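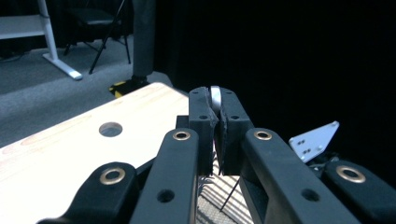 How long should we wait before using a dining table that has been refinished with hardwax oil?

Light use is generally acceptable after 24 hours, but the surface should be kept free of water, hot dishes and coverings until the oil has fully cured. The curing period varies by product and is stated on the tin.

Yufang Hou
I am asking on behalf of the residents' association at Skastwood, which maintains a shared dining room of 70 seats. The tables were sanded and given two coats of Skirora oil earlier this week. The room is booked for a lunch on Saturday and the organisers would like to set places in the usual manner. Would members please advise whether this is permissible, and whether any precautions should be taken?

Tarmo Kļaviņa
The association should distinguish between a finish that is dry to the touch and one that has cured. A dry finish may be dusted and will bear cool crockery. It remains vulnerable to moisture, and a wet glass left standing may leave a pale ring that requires local sanding to remove.

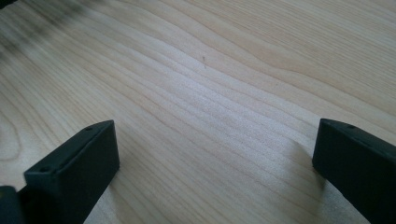 Where the final coat was applied thinly and the excess wiped off, a lunch later in the same week is reasonable, provided that spills are blotted promptly. Where the coat was heavy, or the room has been cold, I would recommend postponement. A simple test is to press a clean white cloth firmly against an inconspicuous area – the underside of the overhang is suitable – and look for any colour or residue. If the cloth marks, the tables should not be laid.

Rubber-backed mats should be avoided throughout the curing period, as they restrict air and may adhere to the surface. Woven mats are preferable and should be lifted after each sitting.
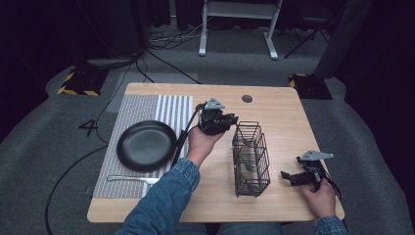
Place setting on a woven mat, light wooden table.

Tinar
We used a different oil and had people eating off it the next day. No problems that I can recall. Keep the windows open.

Last updated: 20/06/2024

This site uses cookies to improve your experience. By continuing to browse, you accept our cookie policy.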